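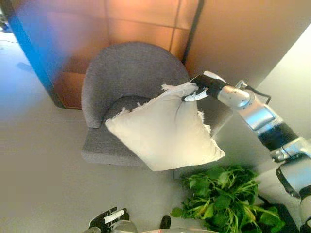
One Chair, One Cushion

Zuzanna Wilczyńska has strong feelings about fringe. "It sheds, it tangles, it gets into your coffee," she says. "I keep buying it."

She has dressed the waiting corner at Jarico since February, and her budget for the gray tub chair's companion was small. The committed minimalist in her wanted no cushion at all. The person who had sat in the chair for an hour disagreed.

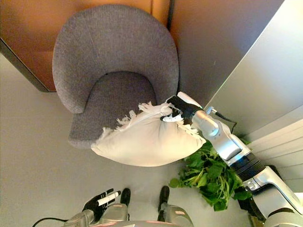

Off-white cushion, gray chair, fringe doing as it pleases.

"Square things look stern in a round chair," she says. "So you tip it onto a corner and let it slouch." She tried 4 positions before lunch and went back to the first.
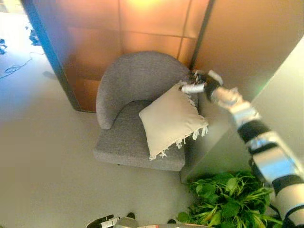 Does a cushion like that need plumping every day?
"Twice a week. Shake it by the edges, comb the fringe with your fingers, then leave it alone."

The copper-colored wall was there before her, and she has made her peace with it. "Put a bright cushion against that and you have an argument," she says. 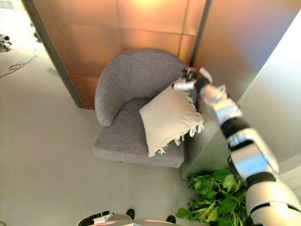
Cream keeps things quiet, though it also keeps a record of every visitor's newspaper. She washes the cover cold and dries it flat over her own bathtub, an arrangement Jarico has yet to put in writing.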